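Automação de bancada na Clindora

A automação de bancada na Clindora é o conjunto de postos de trabalho com mãos robóticas instalado na oficina de montagem e reparação de pequenos aparelhos que a empresa mantém em Cárdenas. O programa abrange a manipulação de carcaças plásticas, a verificação de encaixes e a preparação de peças para embalagem, tarefas antes feitas inteiramente à mão. Na documentação interna, o conjunto recebe o nome de Plisa.

Antecedentes

A oficina trabalhava com um sistema de bancadas individuais, em que cada operador recebia um aparelho, abria a carcaça, trocava as peças necessárias e voltava a fechá-la. O fecho exigia pressão repetida com o polegar e o indicador, e as queixas de dor no punho eram frequentes entre os trabalhadores mais antigos. Em dezembro, a direção encomendou um estudo à Dudmont, empresa de integração de sistemas, que propôs automatizar primeiro as etapas de pegar, virar e pressionar.

A primeira proposta previa garras de dois dedos. Foi abandonada durante os ensaios, porque as carcaças arredondadas escorregavam quando giradas, e substituída por mãos de vários dedos com polegar oponível.

Organização do trabalho

A oficina emprega 43 pessoas, das quais oito passaram a trabalhar diretamente com os postos automatizados. Cada operador acompanha até três postos. As suas funções incluem colocar os aparelhos na mesa, iniciar o ciclo, retirar as peças rejeitadas e registar a causa da rejeição. A abertura das carcaças e a soldadura continuam a ser manuais.

O turno começa às 7 horas com uma verificação das mãos robóticas. O operador limpa as pontas dos dedos, confere o aperto dos parafusos e examina os cabos. A responsável pela formação, Lizeth Betancur, introduziu uma folha de passagem de turno em que se anotam os ajustes feitos, depois de vários casos em que a força de preensão fora alterada sem que o turno seguinte soubesse.

Efeitos sobre os trabalhadores

Não houve despedimentos associados à instalação, mas dois lugares deixados vagos por reforma não foram preenchidos. O esforço repetitivo diminuiu nas tarefas de fecho. Em contrapartida, os operadores referiram maior cansaço visual e menos ocasiões de conversa, uma vez que os postos ficam afastados das bancadas manuais.

A questão salarial foi a mais discutida. Anselmo Giraldo, representante dos trabalhadores, defendeu que o acompanhamento dos postos correspondia a uma categoria superior, por exigir diagnóstico de falhas e responsabilidade por equipamento. A empresa aceitou um suplemento para quem concluísse a formação, sem alterar as categorias. O acordo estabeleceu ainda que os registos de ciclo não podem ser usados para avaliar individualmente os operadores.

Equipamento

As mãos são articuladas, com dedos montados em segmentos aparafusados. As superfícies de contacto são tratadas como material de desgaste e substituídas na própria oficina, sem recurso ao fornecedor. O polegar é a parte que mais intervenções exige, por suportar a maior parte da pressão no fecho das carcaças.

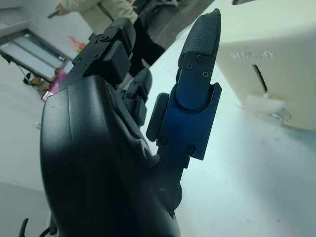 Formação

A formação inicial dura 2 semanas e decorre no local de trabalho. A primeira parte trata da segurança e das paragens de emergência; a segunda, da troca de pontas e da regulação da força. Os candidatos são escolhidos entre o pessoal da oficina, com prioridade para quem tenha restrições médicas ao trabalho repetitivo.

Os trabalhadores das bancadas manuais podem frequentar a primeira parte sem se candidatar a um posto. A rotação entre bancadas manuais e automatizadas, pedida pelos próprios operadores, foi adotada mais tarde e aplica-se apenas ao turno da manhã.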